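Keeping the Hand Tools in Line

Upkeep of a paired gripper station at Josham

13 Feb 2019

Most of the maintenance on a robot cell goes into the arm. At the Josham site, where Farnatine sets up its paired hand-held grippers, the arm is somebody else's department. The tools themselves take up the bench time, and the work is mostly small: pads, vents, markers, and a check record that has to be filled in before either unit goes back out on the floor.

The station was commissioned in November with two grippers carried by one operator, left and right. Each has a pair of fingers closing on a common centerline, a camera looking out over them, and a cube on top printed with a square marker. The tracking software reads the cube to place the tool in the room. If the cube sits a little crooked on its mount, every position that follows is wrong by the same angle, and the error grows with distance from the wrist.

Cube seating is therefore the first item on the sheet. The technician loosens the mount, presses the cube down against its stop and tightens the screws in a cross pattern. The printed face is wiped with a dry cloth only. Solvent lifts the black ink at the corners, and a marker with soft corners will still be detected at short range and then drop out when the operator steps back.
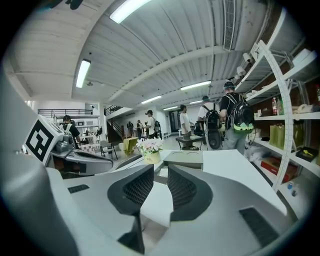 Finger pads face each other across the gap on one gripper, with the second unit and its marker cube at left.

Pads are next. The black mesh surface picks up lint and paper dust, which shows up as slip on glossy packaging well before it can be seen. Farnatine replaces pads in pairs at 588 cycles of the test grip, whether they look worn or not. An earlier schedule let them run until the operator reported slip, and the reports came in late. A new pad on one side and an old one on the other will pull the object off center as the fingers close.

After a pad change the fingers are closed empty and the gap is checked along its full length with a feeler gauge. A taper means the pad has been seated over old adhesive. The fix is to strip it and start again — shimming was tried and dropped.

Vents get a soft brush and low suction. Compressed air is not used, as it drives dust past the grille and into the housing.

The last step is a walk test. The operator carries both tools past a table and a set of shelves, picks up and replaces light goods, and returns to the start point. Software from Irkport compares the start and end poses. The pass limit is 3 millimeters. A full service with walk test takes roughly 346 minutes for the pair, most of it spent waiting on adhesive.

Ceiling lights caused the one fault that took real time to find. Tracking on the left unit dropped out at the same spot on several runs, and the cube was reseated twice with no change. The cause was glare on the marker face under a fluorescent fitting. A matte print from Kaewmanee cured it, and matte is now the only stock kept at the bench, under part number 328.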